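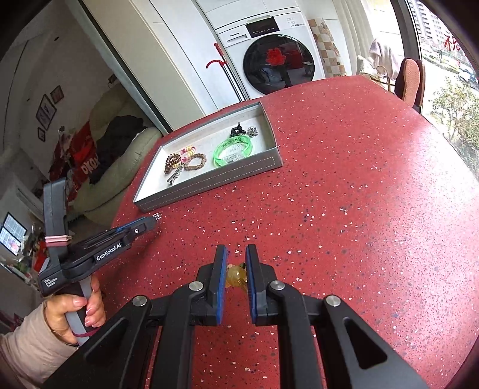

Will there still be a bench for me when the arm's up and running? Bautista Ledesma asked me that before I'd even got my coat off, and since then I've had it in the corridor, by text and once through the door of the loo. So it goes first.

Yes. All the bench places at Riltdale stay, and they stay through the whole Zuccaro trial. What changes is what you do at the bench for part of the day. I'm Mirta Zúñiga, I run accessories returns, and I've put this page together from the questions you've been asking me. I'll keep adding to it as more come in!

What is Zuccaro, then?

It's the name of the project, and by now everyone uses it for the arm as well. The arm will take returned hair clips, hair ties, bracelets and small jewellery and put them in the right tray. It's bolted down in the end bay, where the label printer used to be (the printer is by the stairs now, please stop looking for it). Claltbridge supplied it and they look after the software side.

Why are we using grippers by hand?

The arm learns from what people do. You pick up a clip with the hand gripper, you put it down, and the movement gets recorded along with what the gripper could see. It has two jaws that open and close, much like the arm's own, so whatever you work out with your wrist is something the arm stands a chance of copying. You can work with one gripper or with one in each hand. I like two for anything that rolls.

Which things are hardest?

Coiled hair ties. They spring, they roll over each other and the jaws get hold of one loop while the rest goes for a walk. See-through things are tricky as well, and thin metal clips lying flat on the table drive me up the wall. Try coming at them from the end. Big chunky bracelets are a joy by comparison – grab the rim and off you go.

Do I have to be quick?

No, please don't be. A calm, clean pick-up is worth far more to us than a fast one. If you drop something, leave the recording going and pick it up again with the gripper. Claltbridge want those too, so the arm gets a few examples of putting a mistake right.

How much does the arm get through?

In November we did 1,153 pieces on an ordinary day shift, all by hand. With the arm taking the easy stuff in the second test week we reached 1,380, and that was with Patricio Ibarra standing next to it to free it whenever it got stuck. I wouldn't hang too much on one good week. It still can't do knotted chains and I don't expect it to this year.

Will my target go up?

It won't during the trial. Time on the grippers counts as bench time, and your target for that day is cut to match. If your sheet doesn't show it, come and find me and I'll get it fixed. Two of you were caught out by this at the start and I'm sorry, it was my spreadsheet.

Does the recording watch me?

It points at the jaws and the table, so your hands and sleeves may well be in it. It may catch a bit of the room too. There's no sound. The recordings are stored by session number, they aren't used for reviews or timekeeping, and you can ask me to delete any session of yours.

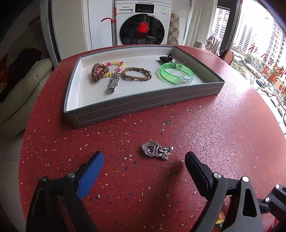

My worry is my hands, wrote Joaquín Domínguez on the feedback sheet, because I've got an eye for a bad clasp and I only keep it by handling the things. I've thought about that one a lot, and I think he has a point. You can't feel a loose stone through a gripper. So checking stays with people: anything with a clasp, a stone or a bead gets looked over by one of you, fingers and all, before it goes back out. Tray sorting is the part we're handing over.

How long is a gripper session?

Up to 45 minutes, then you swap. Your thumb will complain a bit the first time. Mine did! If it still aches the next day, tell me and we'll take you off for a while – you don't need a note.

Can I say no?

You can. Daithí Ó Dubhghaill tried it, didn't take to it and went back to packing, and that was the end of the matter. Nothing goes on your file.

Is there extra money in it?

There is, though not a fortune. People who've done six sessions can put in for the trainer rate, paid for the hours on the grippers. The form is in the tray on my desk, the green one with the wonky lid.

What happens after the trial?

I don't know all of it yet, and I'd sooner say so than guess. Gusbridge had a similar arm put in before us, and over there a few people moved across to repairs, where they'd been short for ages. I'd like the same chance for anyone here who fancies it, and I've asked. Once I've got an answer in writing it'll go up on this page.

Who do I ask if mine isn't on here?

Me, any time before three. After that try Patricio in the end bay, but wait until the arm has stopped moving before you wander up to him.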